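From: Birgit Wendt
To: Brornham expats list
Date: 2022-05-16
Subject: Re: Voting from abroad, has anyone got their papers yet?

Hi all,

Ludger Ostermann wrote:
> I sent my registration form to the Brornham town office in March and
> haven't heard a thing. Do we have to sign up again for every election,
> or does the old entry still count? Henrik says it counts, Sieglinde
> says it doesn't, and I'm going in circles.

Ludger, you're both unlucky and right to ask! I called the office this morning (19 minutes on hold, with that awful flute music) and got a very nice man who looked me up. The old entry does NOT carry over. You have to register again each time, even if you haven't moved. So Sieglinde wins this one, sorry Henrik.

He also told me they have 1,719 people on the overseas roll for the council election, which surprised me. I'd have guessed a couple hundred. Maybe we should be louder about wanting a polling place out here!
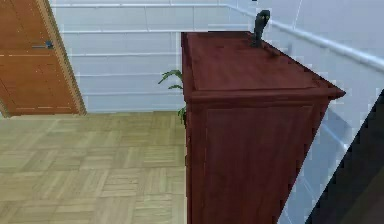 Door and parquet floor

Anyway, I wrote down what he told me, and I'm pasting it in for everybody who asked.

1. Fill out the new form, the one with the gray box on page two. Old forms get sent back, and I suspect that's what happened to yours, Ludger.

2. Sign it in ink and add a copy of your passport. Hartmut tried a typed signature last time and lost three weeks over it. 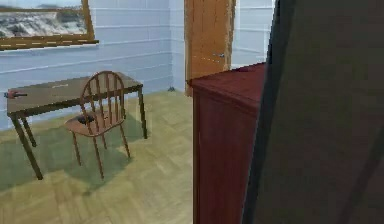
3. Mail it so it arrives at least 13 days before the vote. The postmark doesn't matter, only the day it lands on their desk.

4. Call if you get no card back. They're friendlier than their website, I promise.

I still don't know if people who left before the Petersen district was merged vote in the old ward or the new one. He put me on hold for that too and then we got disconnected. Does anyone on here know?

Birgit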